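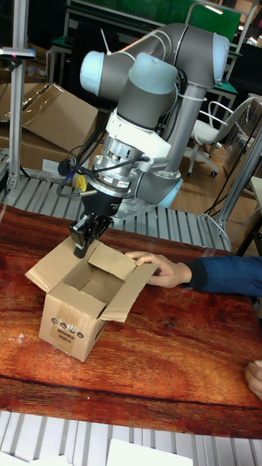 Endideo to add overnight sailings on Drernel to Penry route

Ferry operator Endideo has confirmed that it will run additional overnight sailings between Drernel and Penry from August, following a review of its summer timetable.

The new crossings will leave Drernel at 9 pm and will be operated by the Nurow, which returns to the route after a period of planned maintenance. The ship has 60 cabins and will carry foot passengers, cars and a limited number of freight vehicles on each overnight departure.

Daytime sailings are unaffected. Customers who already hold a booking do not need to take any action, and those who wish to move to an overnight crossing may do so without an amendment fee, subject to space.

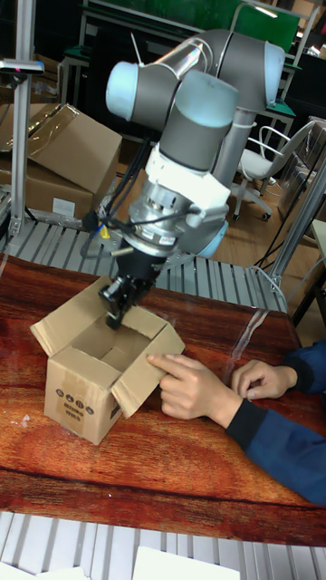
A robot arm with its gripper lowered to an open cardboard box.

“Demand for overnight travel has grown steadily on this route, and passengers have asked us for a later departure,” said an Endideo spokesperson. “We are pleased to be able to offer one in time for the busiest part of the season.”

Fares for the overnight service will start at £95 for a car and driver, with cabins available from £34 each way. Reclining seats may be reserved at no extra charge. Pets may travel in vehicles or in designated cabins — these are limited in number and should be requested at the time of booking.

Check-in at Drernel will close 60 minutes before departure for vehicles. Foot passengers should allow extra time to reach the terminal, as the last connecting bus from the town centre runs in the early evening.

Bookings are open now through the Endideo website, by telephone and at the Penry ticket office. The winter timetable will be published separately.

ENDS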